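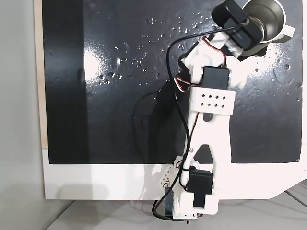 안녕하세요, 아시보라(Asivora)에서 주방용품을 맡고 있는 마야 비트코프스카입니다. 오늘은 저희가 오래 붙들고 있던 물기 닦이용 천 '골렐(Golel)' 소식을 들고 왔어요. 반짝이는 검은 상판을 집에 두신 분이라면 제가 왜 이렇게 들떠 있는지 금방 아실 거예요. 윤이 나는 검은 판 위에 작은 물방울이 흩어져 있으면 정말 하나하나 다 보이잖아요. 빛까지 하얗게 반사되면 더하고요! 안쪽이 은색으로 반들반들한 금속 컵도 사정은 똑같아서, 저는 컵 하나 닦자고 행주를 두 번씩 바꿔 든 적이 많습니다.

골렐은 2026년 4월 20일부터 저희 온라인 매장과 트렐턴(Trelton) 생활용품점에서 판매합니다. 크기는 가로세로 40센티미터이고, 색은 연회색과 짙은 남색 두 가지예요. 한 장씩도 팔고 12장 묶음도 있습니다. (묶음은 제가 우겨서 넣었어요. 저희 집에서는 한 장으로 하루를 못 버티거든요.)

## 보풀 때문에 다시 짰습니다

처음 만든 천은 물을 잘 먹었는데 검은 판에 대 보니 하얀 보풀이 남더라고요. 밝은 상판에서는 눈에 띄지도 않던 게 까만 데서는 어찌나 잘 보이던지, 회의실이 잠깐 조용해졌습니다. 그래서 야브원스카(Jabłońska) 직조 공방의 우르슐라 파블라크 님께 다시 부탁드렸고, 실을 더 촘촘하게 꼬고 가장자리 박음질도 바꿨어요. 우르슐라 님 말씀을 그대로 옮기면 이렇습니다.

> "처음 견본은 솔직히 제 마음에도 안 들었어요. 끝단을 접어 박는 방식으로 바꾸고 나서야 검은 판에 마음 놓고 문질러 볼 수 있었습니다."

그 뒤로 견본을 가정 106곳에 보내 한 달 동안 써 보시게 했고, 사용 후기는 거의 1,573건이 모였어요. 길게 써 주신 분들이 많아서 읽는 데만 며칠이 걸렸네요! 제일 자주 나온 부탁은 걸어 둘 고리를 달아 달라는 것이었습니다. 네, 달았습니다. 모서리 한쪽에 같은 색 끈으로요.

## 제가 쓰는 방법

정답은 아니고 그냥 제 습관이에요. 상판은 천을 넓게 펴서 위쪽부터 한 방향으로 쭉 끌어내립니다. 동그랗게 문지르면 저는 꼭 자국이 남더라고요. 컵은 테두리를 먼저 닦고 나서 안쪽으로 들어가요. 천이 흠뻑 젖었다 싶으면 꼭 짜서 널어 두고 마른 걸로 바꿉니다. 세탁은 미지근한 물에 해 주시고, 섬유유연제는 빼 주세요. 넣으면 물을 덜 먹습니다.

기름때에는 권하지 않아요. 할라 하다드 팀장님이 프라이팬 옆에 튄 기름을 닦아 보셨는데, 닦이긴 해도 천에 밴 얼룩이 잘 안 빠졌습니다. 기름용은 따로 준비하고 있고 6월에 다시 소식 드릴게요.

## 취재와 견본 문의

기자님들께는 두 가지 색 견본을 모두 보내 드립니다. 받으실 주소와 매체 이름을 홍보 담당 베로니카 리스 앞으로 알려 주세요. 매장 입점이나 대량 주문은 브라티슬라프 홀루프가 맡고 있습니다. 두 사람 모두 아시보라 대표 번호로 전화 주시면 연결되고, 점심시간에는 제가 대신 받을 수도 있어요.

**아시보라 소개**
아시보라는 행주, 식기 건조 매트, 앞치마처럼 부엌에서 매일 손이 가는 천 제품을 만드는 회사입니다. 골렐은 야브원스카 공방과 함께 만든 첫 제품입니다.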